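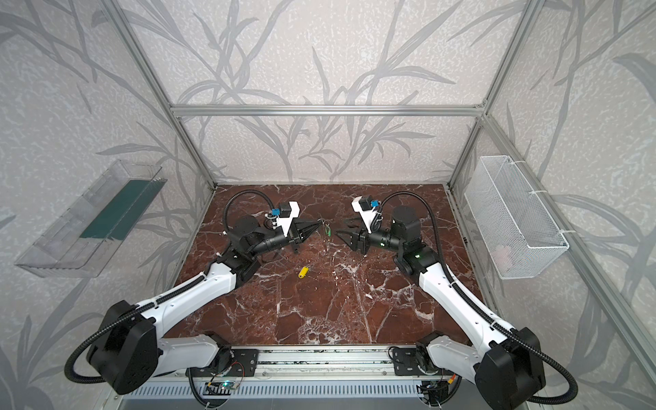
The two arms in their enclosure at the Osthorpe shared workshop.

OSTHORPE — A pair of robot arms bolted side by side to a metal rail has taken over one bench at the Osthorpe shared workshop, where member Gus Sorensen is teaching them to pass small objects to each other.

Sorensen started the build in September and works on it most evenings after 7. The project goes by the name Tridholm, after the street where he began it in a spare bedroom. He moved it to the workshop when the frame got too wide for the door.

He said the parts have cost him $2,435 so far, not counting the arms, which he bought secondhand. The enclosure is made of aluminum bars, with printed panels for walls and a marble top for the floor.

"I wanted to start with things people really have in their pockets," Sorensen said. "A block is easy. Every side is the same. Keys swing, and they slide over each other."

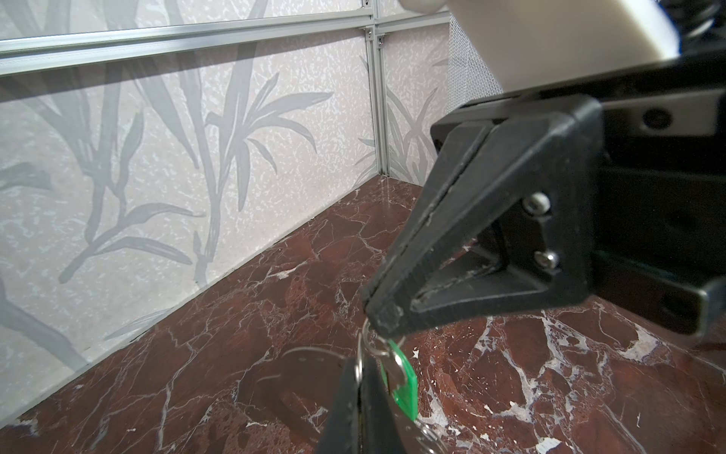 The handoff itself is simple to explain. One arm picks up the item and brings it to the middle, the other closes on it, and the first lets go. Getting the timing right has been slow work. Sorensen has logged 526 attempts since moving to the workshop, and he puts the success rate at nearly 70 percent. Most of the failures come at the moment of release, he said, when one gripper opens before the other has a firm hold.

Polished stone has given him trouble too. It is hard and flat, but flat items are difficult to lift from it, and reflections from the ceiling lights have confused the software more than once. He plans to try a dull mat before he changes any code.

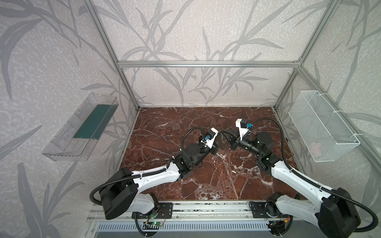

Cable routing took longer than any other part of the build. On the first version the wires hung free and caught on the frame when an arm swung wide. Now they run through black corrugated conduit that loops from the shoulder up and over each arm, and on the left one it is held to the white link with zip ties. Sorensen said he redid the right side 2 times before the arm could reach across without pulling.

He will run the arms for other members on Friday at the workshop's open evening. Anyone who wants to bring a small item for them to try should leave it at the front desk before 6.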